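4 min read
Search jobs Keyword Location Go

Wanted: patient people to work two robot arms, Wendidden

Domton is hiring demonstrators for its Wendidden site. You will steer a pair of robot arms through small household chores while we record everything, and a learning system will study your efforts and try to copy them. It copies your bad habits too, so we ask that you have few.

The current project is called Sandu and it concerns bags, toys, baskets and the sort of stuff that collects on a table when no adult is looking. We have 1,172 usable examples. The system would like more.

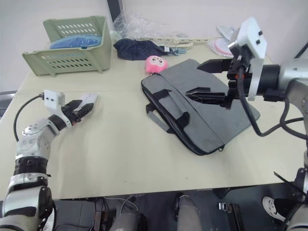 Both arms at the table, with the gray laptop bag.

A shift is made up of short recordings with a reset after each one. Resetting means putting the things back on the table, a little differently every time, by hand. Applicants tend to picture the steering and forget the resetting. Please picture the resetting.

You will also label your own recordings as good, bad or "other." Lutz Petersen reads every "other" and will want a word with you.
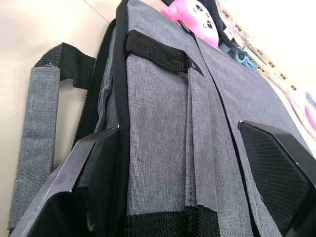

Wrist view: zipper, webbing and two gripper fingers.

What we need from you:
- steady hands and a calm attitude toward zippers
- 3 shifts a week, through the end of July
- willingness to throw out a recording you were proud of
- no robotics background; we train you on Flesier, our control software, which has opinions

Gamers are welcome to apply, but speed is worth nothing to us. One slow, clean grasp beats a heroic save, and the heroic saves get deleted.

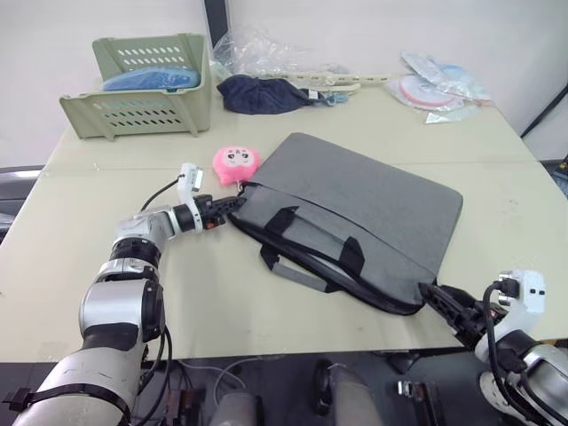
Training is paid at the same rate as regular shifts. There is a 30-minute tryout first, and you'll have an answer within 9 working days. Coffee is free and tastes like it.

To apply, send a few lines to Lutz Petersen at the Wendidden office by Saturday, March 25, 2023. Skip the cover letter. Tell him about the most boring job you ever did well, and which shifts you can't work.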